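Category: Everyday Materials | Ages 8–11

Why Plastic Bins Get Scratched

Print this page | E-mail this page

Posted 8 Jul 2019 by the Sultorthorpe Materials Room

A storage bin is a container with a floor, four walls and an open top. It keeps loose objects in one place. Bins are used in homes, schools, stores and warehouses. After a period of use, most bins show marks on the inside. This page explains how the marks are made.

Hardness and scratching

Every solid material has a property called hardness. Hardness describes how well a surface resists being scratched. When two materials rub together, the harder one usually marks the softer one. A steel key can scratch a plastic ruler. The ruler cannot scratch the key.

A scratch is a very small groove. Some of the surface has been pushed aside or cut away. A scuff is different. It is a wide, shallow mark, and it often looks pale. The surface has become rough, and a rough surface scatters light in many directions — the eye sees this as a lighter patch.
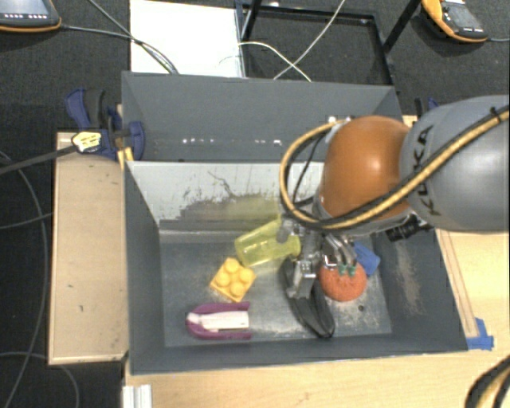
Why do the floor and walls of a bin wear in different ways?

The floor carries the weight of the objects, so it is rubbed each time something slides across it. The walls are touched mainly when objects go in or come out, or when they are pushed to the side.

Shape matters too

Toys come in many shapes. A building block has straight edges and corners. A corner touches the floor over a very small area, so the push is concentrated on that spot. Engineers call this pressure. A rounded toy, such as a boat with a smooth hull, often spreads its weight over a larger area and may leave less of a mark.

Sloping walls

Many bins are wider at the top than at the bottom. Sloping walls have two uses. Empty bins can be stacked one inside another, and small objects that touch the wall tend to slide down to the floor. The sliding adds more marks.

A test to try

You will need a clean plastic lid you have permission to scratch, a building block and a rounded plastic toy.

1. Draw a line down the middle of the lid with a marker.
2. On the left side, push the block back and forth 100 times.
3. On the right side, do the same with the rounded toy. Press with the same force.
4. Wipe the lid with a dry cloth.
5. Hold it near a lamp and tilt it slowly. Scratches are easiest to see when light strikes them from the side.

Write down which side has more marks. Class groups in Zesonthorpe ran this test in March with 240 strokes on each side. Longer runs make small differences easier to see.

Words to know

Friction: the force that resists sliding between two surfaces.
Pressure: force divided by the area it acts on.
Wear: the slow loss or damage of a surface through use.

Print this page | E-mail this page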